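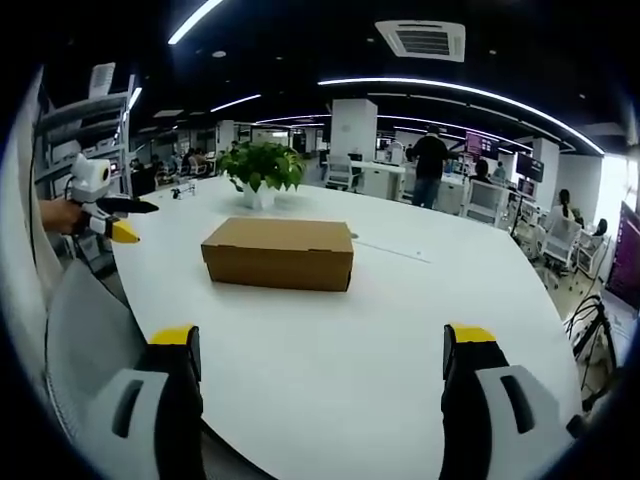
Brown box on the white table, lid closed.

**Notebook, May – Gresomano, the checkered version**

Continuing from the last entry. To remind myself what we have: the tray is 5 by 8 squares, so 40 squares, and the set is 11 pieces. Seven of them are tetrominoes (one bar, one square, two L, two S, one T) and the other 4 are trominoes, two straight and two bent. 28 + 12 = 40, no empty square left.

The plain version is too easy. I ran it in Coleck after lunch and it stopped at 1000 solutions, which is only the limit I had written in the settings, so the true number is larger and I don't know how much. I solved it by hand three times without really thinking. As a puzzle for children it is fine, but we promised something harder for the Dirndale meeting.

So, the checkered version. Every piece is painted dark and light in alternation, on the top side only, and the finished tray must show a correct checkerboard. The pieces can be turned but not flipped.

First run of the checkered version: zero solutions. I was sure it was a mistake in my input file and I lost most of the evening with it. I checked the following:

- all pieces typed with the right shape (one S was mirrored by mistake, corrected, still zero)
- tray size not exchanged, 5 rows and 8 columns
- flipping switched off for all pieces, also for the square, where it makes no difference
- colors read by Coleck as colors and not as labels. I had this problem in the winter with the hexagon set

Then I took paper and did what I should have done at the start. The tray has 20 dark and 20 light squares. Bar, square, L and S always cover two dark and two light, so they don't disturb the balance. The T covers three of one color and one of the other, and I painted it with three dark, so we have two dark too many. Each tromino gives one extra of one color. I had painted two trominoes with dark extra and two with light extra, because it looked nice and symmetric. These cancel each other, the T stays alone with its surplus, and the tray can never be filled. The program was right the whole time. 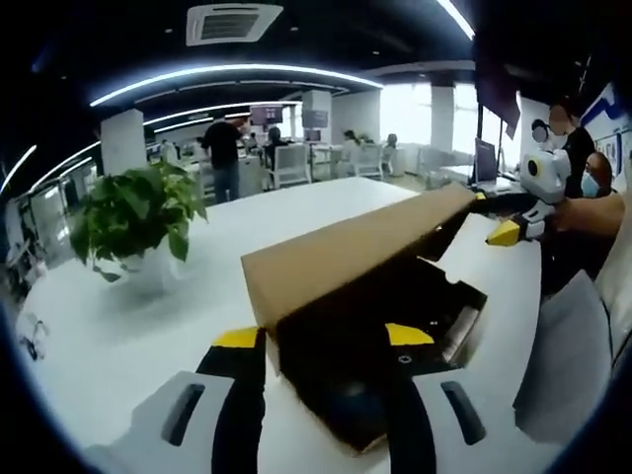 The correction is simple: three trominoes must have the light extra and only one the dark. Then 2 + 1 – 3 = 0 and everything is in balance. I repainted one bent tromino, light at both ends and dark in the corner. The straight ones stay as they were, one of each kind.

With this change Coleck gives solutions again, more than I like. I added two rules, one after the other:

1. The square piece has to lie in a corner of the tray.
2. No tromino may touch another tromino, also not by the corner.

With the first rule alone there are still too many. With both rules there are 4, and I count rotations of the tray as the same solution. I printed them and put them in the folder behind this page. Please don't look if you still want to try it yourself.

Test by hand: I gave myself one hour with the kitchen timer and did not finish. My best try had one place left for a straight tromino, and the tromino I still had was the bent one. It felt close, but in this kind of puzzle "close" has not much meaning, the last piece is where everything is decided.

Question about the wording of rule 2. "Touch" is not clear for everybody. One colleague understood that sharing a corner is allowed, and with her reading there are of course more solutions. Maybe a small drawing on the sheet, one good and one wrong position, is better than a long sentence.

About the wood: the sheet from Baloyi is a little thicker than the last one and the saw leaves a wider cut. The pieces have too much play in the tray – when I turn the tray on its side they slide and the checkerboard looks crooked. Next time make the tray a bit smaller or the pieces a bit bigger. I prefer the second.

Still open:

- sand the inside corner of the bent pieces, it is rough
- second coat on the dark squares
- ask Dirndale if they want the solution on the sheet or in a separate envelope
- try if the parity argument can be given as a hint. It is nice, but it may give away too much
- run the version with a dark bent tromino and three light ones in a 4 by 10 tray, same area, only for curiosity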